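Small Rack, Big Table: Cabling Day at the Workshop

Gallery posted August 2023

I have wanted a rack on a table for years. Every rack I learned on was bolted into a closet where you worked by feel, with a flashlight in your teeth, and so when Natalia Tovar offered us her short open frame for the cabling workshop I said yes before she had finished the sentence! Two posts, square holes all the way up, no doors, no side panels. You can walk right round it and look at the back of everything, and if you drop a cage nut it lands where you can find it again.

We had 13 people signed up and 15 turned up, so the chairs from the Ursu room came down the hall too. The morning was all patching: reading a port map, labeling both ends of a cable before it goes anywhere near a port, learning how much slack is enough. Catinca Crăciun brought her box of practice cables, which she says holds 869 of them (I believe her, I carried it up the stairs). Most are short, a few are silly lengths, and the really kinked ones are kept on purpose for the fault-finding game after lunch.

The thing I love about a small setup like this is how quickly people stop being scared of it. A full-height cabinet looks like somebody else's job. A switch and a couple of boxes at elbow level look like something you could have a go at, and by eleven we had people arguing happily over whether the patch cords should leave to the left or to the right. (Left. I will not be taking questions.)

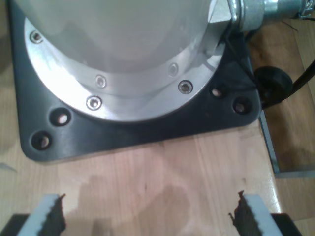 Solid hardware on honey-colored wood - a bright metal ring, round hex-socket screws and a square black plate with rounded corners. I could look at neat fasteners all day.
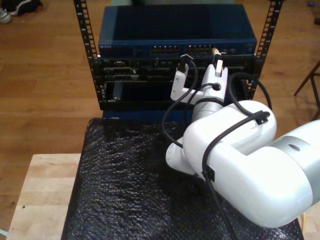 The rack itself, with the blue NETGEAR switch at the top and a black unit just below it that is absolutely packed with connectors. There's a gray D-sub serial port over on the left, and a white-bodied plug up close to the front of the same unit.

How much slack should I leave on a patch cable in a small rack?

Enough for one loose loop about the size of your hand, so that you can slide the unit forward and still have everything connected. More than that and the loops start to hang in front of the ports below, which makes the next change slower. If you're between two lengths, buy the longer one and dress the extra down the side of the post with a hook-and-loop strap. Skip the zip ties until you are completely sure of the layout.

A few notes for people who asked afterward. The label tape was the Cellau flexible kind in the narrow width. It wraps round a thin cable and stays put, and one cartridge got us through the whole day with some left over. The port map template is the one we use at Lanstead, with a column for the date of the last change, and you're welcome to copy it.

The fault-finding game went to the table by the window, who found all their bad cables before the coffee was ready. Well played!

Next one is in September, same room, and we'll be doing rack planning on paper first and then moving real units around. Bring a screwdriver you like and a pencil. Natalia has promised more cage nuts - she ordered a bag of 2000, so please, drop as many as you want.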